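Plandow under-sink organizer, the two-tier one - review after 4 months

Short version: good, buy it, skip the hooks. Longer version below, typing this while the pasta boils.

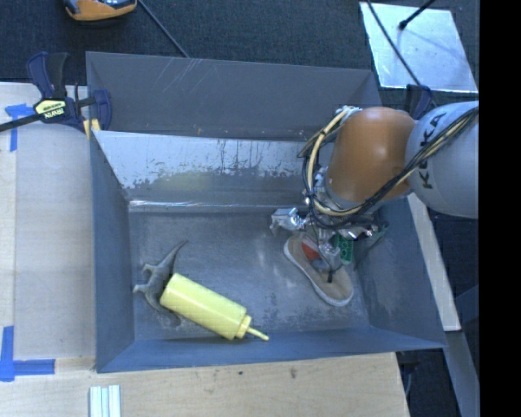
So. Small apartment, one cabinet under the kitchen sink, drain pipe right down the middle like an idiot designed it. Before this I had everything standing on the cabinet floor. Dish soap, sponges, trash bags, the drain stuff, three half bottles of the same window cleaner. Every time I wanted the one at the back I knocked over the ones in front.

Got the Plandow from Olivares, the hardware place near us, in February. They had the Flasora too, which is cheaper, and I nearly went for it. But the Flasora shelf is fixed height and my pipe bend is low. Measure your pipe first!! Floor of the cabinet to the lowest part of the bend, then side wall to pipe. Write it down, take it with you. I didn't the first time and had to go back.

Putting it together: easy. Four legs, two trays, a bag of plastic clips. No tools. The instructions are one sheet with drawings and drawing 3 is upside down, I'm pretty sure. Clips go in from the inside. I had them on the outside and the whole thing leaned. Took it apart, did it again, fine. Maybe half an hour with the redo.

The bottom tray slides out, top one doesn't. Wish both did. The slide was smooth to begin with, then got gritty after I spilled scouring powder in the track, my fault. Old toothbrush and a damp rag sorted it. Don't oil it, I tried that with the Lutness one I had at the old place and it just collected crumbs and hair.

Weight - box says up to 100 pounds total. No idea who keeps 100 pounds under a sink. I have a full jug of vinegar, two of detergent, and the cast iron pan I never use on the bottom, and it doesn't sag. Top tray bows a little bit in the middle if you put the heavy things there. So don't.

The hooks. It comes with side hooks for gloves and brushes and they are useless. They sit on the edge, not attached to anything, so every time you pull the tray one drops down behind. I've fished the same hook out so many times. It lives in the junk drawer now. My neighbor Ximena Orellana has the same organizer and taped hers on, she says it holds ok but looks awful. Who's looking though.

Cleaning: trays lift out, wash in the sink, dry them properly or you get rings on teh cabinet floor. The finish has chipped at one corner where the vinegar jug bangs it. Bit of rust starting there. Emailed about it, got a reply from a Lautaro Gaete in customer service who sent a new tray, didn't ask for the old one back. Took a while to arrive but no arguing, so points for that.

Things I'd change
- both trays should slide
- hooks that clip on
- a lip at the back, small stuff rolls off (dishwasher tabs, everywhere)
- drawing 3

Would I get it agian? Yes. If your pipe is high and you want to save money the Flasora is probably fine. If you have a garbage disposal measure twice, the tall tray setting won't fit under most of them I think.

4 stars. Pasta's boiling over, bye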